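Nineck CL-2 Cloth Rinse and Wring Station

Product overview

The CL-2 is a bench-height station that rinses, wrings and flat-stacks reusable cleaning cloths between rooms or work areas. It replaces hand wringing at the sink in hotels, care homes, commercial kitchens and contract cleaning depots. One operator loads the used cloths; the station returns them at a set moisture level, ready for the cart.

The CL-2 is built by Nineck and sold in North America through Lanz. It is the successor to the CL-1 and uses the same floor fixings and drain connection.

How it works

Cloths are placed in the infeed tray in any orientation. A two-finger picker lifts one cloth at a time and passes it to the rinse drum. After rinsing, the cloth is held at both ends and twisted to a preset torque. A load cell on the holding side reads the torque and stops the twist when the set value is reached. The cloth is then released, untwisted and laid on the outfeed stack.

If the picker lifts two cloths together, the station returns both to the tray and tries again. After two failed attempts the amber light comes on and the operator separates the cloths by hand. The station does not need to be restarted.

Cloth types and limits

Suitable: woven cotton, microfiber, cotton/polyester blends, terry up to medium weight.
Not suitable: sponge cloths, disposable wipes, cloths with buttons, clips or metal tags.
Striped and dark fabrics are handled the same as plain ones. The picker finds edges by height and does not use color.

Cloths with grit or solid residue should be shaken out before loading. Grit is the most common cause of seal wear in the rinse drum.

Specifications

Wring programs: 7
Stored cloth profiles: 18
Service interval: 2,000 operating hours
Water supply: cold, standard hose thread
Drain: gravity, floor or wall
Controls: front panel with hard keys, usable with gloves
Options: wheeled base, detergent dosing unit, Clurneo data module

The Clurneo module records cycles, faults and water use by shift. It does not record operator names and has no login.

Staffing and job changes

The station removes the wringing step from the cleaner's job. It does not remove the cleaner. Sorting, inspection and stain treatment remain manual, and a site should plan for one trained person on each shift who can clear the picker and change the drum filter.

At the Skallska laundry depot, the CL-2 has been in use since March. Before installation, cloths were wrung by hand at the sinks at the end of every round. The work is now split into two posts: loading and inspection. Staff rotate between them at the mid-shift break. Tamás Csizmadia, depot supervisor, reports that the inspection post needed more training time than planned. "People knew by feel when a cloth was finished. With the machine they have to judge a stack by looking and by checking the top and bottom piece. That took over a month to settle."

He also asked for a lower infeed tray, as shorter staff were reaching up to load. The tray height is now adjustable on all units – earlier stations can be fitted with the bracket kit.

Sites with a works council or union agreement may need to show how hours are reassigned before installation. Lanz can supply a task sheet listing each manual step before and after.

Setting the wring level

Wring programs are set by comparison with the hand method already used on site. The installer collects hand-wrung cloths from regular staff, weighs them, and selects the program that gives the closest weight. Use the normal grip and the normal basin for this. Cloths wrung by someone who does not do the job daily give a poor reference.

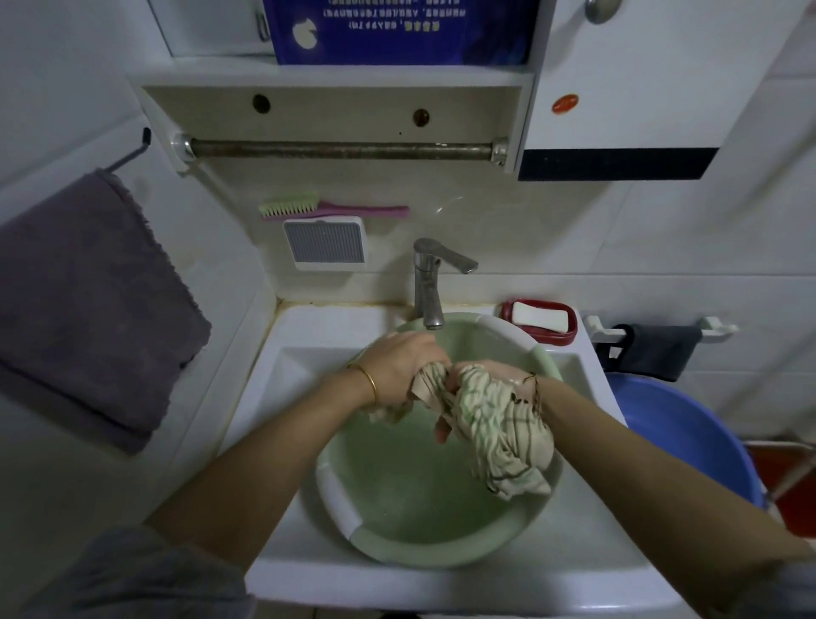
Hand wringing over a basin, one hand above the other on the cloth.

Repeat the comparison for each fabric in use and store the result as a separate profile. Thin cloths reach the torque limit later than thick ones and can crease along the twist – if creasing is a problem, select the next lower program and extend the drip time.

Manual fallback

Keep at least one sink and basin available for hand wringing. The station must be switched off for filter changes, and rinse water should not be drawn from the machine while the cover is open.

Ordering

CL-2 base unit
CL-2 with wheeled base
Bracket kit, adjustable infeed tray
Drum filter, pack of 2
Clurneo data module

Contact Lanz for lead times and site survey forms.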